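Drimida Hand-Held Gripper, Replacement Finger and Pad Set

Vitale Workholding > Grippers and end tooling > Hand-held > Drimida > Wear parts

Article group: wear parts, Drimida series
Sold as: set of 2 fingers with pads, or pads only
Fits: Drimida hand-held gripper, all handle lengths
Does not fit: Endia wrist-mounted gripper (see Compatibility)

Overview

The Drimida is a two-finger parallel gripper on a hand grip. An operator uses it to perform a task at the bench, and the recorded motion is then used to prepare the same task for an arm fitted with matching fingers. The fingers and pads on this page are the parts that touch the workpiece. The pads wear; the fingers normally do not, unless the tool is dropped.

Pads are molded black rubber, supplied in matched pairs. Finger bodies are dark green plastic with brass threaded inserts. The inserts accept the standard Drimida screws and can be re-threaded many times without damage to the body, provided the torque limit is observed.

Scope of supply

Finger and pad set: 2 finger bodies with inserts fitted, 2 pads, screws, 1 hex key.
Pads only: 2 pads, screws.
Bulk pads: carton of 1296 pads, bagged in pairs, no screws.

The hand grip, slide and trigger are not included. Order these from the Drimida main page.

Pad life and inspection

Pad life depends on the workpiece. Smooth plastic and coated parts cause little wear. Cut sheet edges, raw castings, corrugated board and anything with a burr will take material off the upper edge of the pad first, where it meets the part at an angle. Inspect pads at the start of each shift and again after any run on sharp-edged parts.

Look at the edges before the face. A pad can keep a usable flat face while its edge is already torn. Loose material along the edge changes where the part seats, and the change is usually too small to feel through the grip. It does show up later, when the arm repeats the motion with new pads and places the part slightly off.
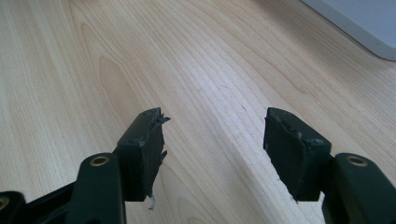 Drimida fingers, open. Torn material on the upper edge of the left pad, with fragments and debris near the top of the right. Replace both pads.

Replace a pad when any of the following applies:

Flaps or shreds stand out from an edge.
The face has a groove that catches a fingernail.
Debris cannot be removed with a dry brush.
The two faces no longer meet evenly when the trigger is fully closed.

Always replace both pads together. A new pad opposite a worn one shifts the center of the grip. Fibers and lint on the pads are not in themselves a reason for replacement, but should be brushed off before recording. Do not trim a torn edge with a knife. Trimmed pads are not accepted for return.

Replacing the pads

1. Switch off the recorder and open the fingers fully.
2. Remove the pad screws with the supplied hex key.
3. Pull the pad straight off the finger. Do not pry against the plastic body.
4. Clean the seat with a dry cloth. Solvent will craze the finger body.
5. Seat the new pad and start the screws by hand.
6. Tighten until the screw head is flush, then stop. Powered drivers must not be used on the brass inserts.
7. Close the fingers on a flat gauge and check that both faces touch along their full height.
8. Run the zero routine from the handle menu before the next recording.

If an insert turns in the body, the finger must be replaced. Do not glue inserts.

Application note: packing benches at Flaltamcombe

Flaltamcombe packs small hardware kits for the building trade. Until last July, all kits were packed by hand on one line. The site now has 7 arms on the kit line, each working from motions recorded by packers with Drimida grippers at ordinary wooden-topped benches next to the line. The notes below come from the site's own records and are included for customers planning a similar change.

Staffing. No packing positions were removed in the first phase. Two were converted to recording positions, with a pay grade between packer and line technician. Packers rotate through them, with a limit of two hours on the gripper per shift. The limit was set by the site after early complaints of forearm fatigue, and Vitale now gives the same figure in the Drimida manual.

Who decides what is recorded. At the start, recording tasks were chosen by engineering. This produced motions for the easiest kits, while the packers kept the awkward ones and were expected to hold the old rate on them. Carmela Sorrentino, line lead, had the selection moved to the line meeting. Kits with long threaded rod and strap, which were the main source of cut gloves, were recorded next. The hourly target for manual stations was lowered at the same time -- a step that was missing from the original plan.

Working method. Experienced packers do not all pick a part the same way. The site first attempted to enforce a single method and dropped it. Each packer now records in their own manner, and Mirko Rizzi in process engineering selects from the results. Of the first 97 kit types submitted, most needed more than one packer's recordings before the arm ran without stops. Packers can ask to have a recording withdrawn. The site agreed in writing that recordings are not used to rate individual speed.

Maintenance. Pads were initially changed by the maintenance crew on request, and the wait was long enough that people kept recording on torn pads. Pad changes now belong to the person at the bench. A drawer with paired pads and a hex key is kept at each recording station. Mr. Rizzi reports that placement errors traced to pad wear fell after this change, although no separate count was kept beforehand and the size of the improvement is not known.

Open points. Noise at the benches nearest the arms is higher than before. Kit changeovers still take longer than forecast, and the packers who handle them consider the work more demanding than the job they were hired for. Regrading of these positions was under discussion when this note was prepared.

Compatibility

Drimida fingers and Endia fingers share the same pad face and the same outline at the tip. The mounting differs. Endia fingers bolt to the wrist plate from behind and cannot be fitted to the hand grip. Pads are interchangeable between the two, and the same pad lot should be used on both sides of a task wherever possible: record with new pads if the arm will run with new pads.

Older Drimida fingers without brass inserts take self-tapping screws and need the previous pad type. This type is available while stock lasts.

Storage

Keep pads in the bag, away from direct sunlight and heaters. Do not store the gripper with the fingers clamped shut. Pads left under load take a set and will fail the gauge check in step 7.

Ordering

State the series (Drimida or Endia), the item (set, pads only, or bulk carton) and the delivery address. For sites with more than one recording station, pads only is the usual choice, with one finger set held as a spare. Bulk cartons are not split. Finger bodies are supplied in dark green only.

Returns

Unused pads in sealed bags may be returned. Opened pairs, single pads and pads cut or ground by the customer are excluded. Finger bodies with damaged inserts are inspected before any credit is issued -- include the screws that were used.

Related items

Drimida hand grip, complete
Drimida flat gauge
Drimida screw pack
Endia finger set, wrist-mounted
Dry brush for pad cleaning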